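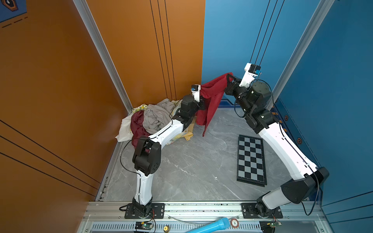 Lilmont, October - Carular has published its revised sorting guidance for mixed household laundry, covering garments, printed cloths and fleece blankets. The guidance replaces the Wubshet sheet and runs to 264 entries.

Red and maroon items are now listed separately from pale and floral fabrics. Blankets are to be lifted from the heap first and folded last.
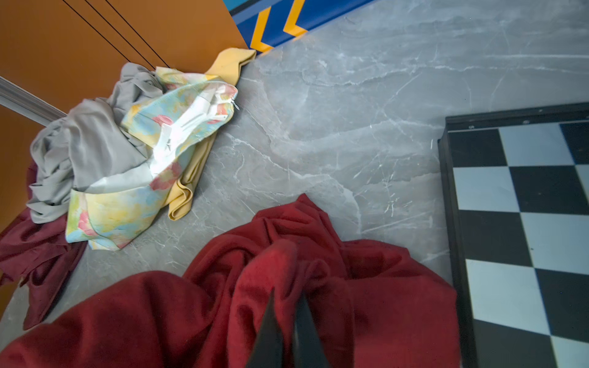 Carular Bulletin, Issue 661

Fleece is classed as bulky - it is weighed alone and given its own shelf. Narrow cloths may be stored as folded strips. Grey garments stay with the pale group unless the care label states otherwise. 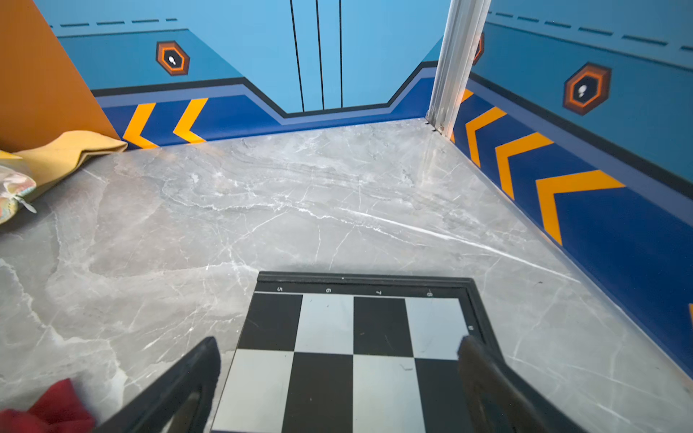
Printed copies are limited to 300 and can be ordered from the Lident office in Lilmont. The previous edition will remain available on request until stocks run out.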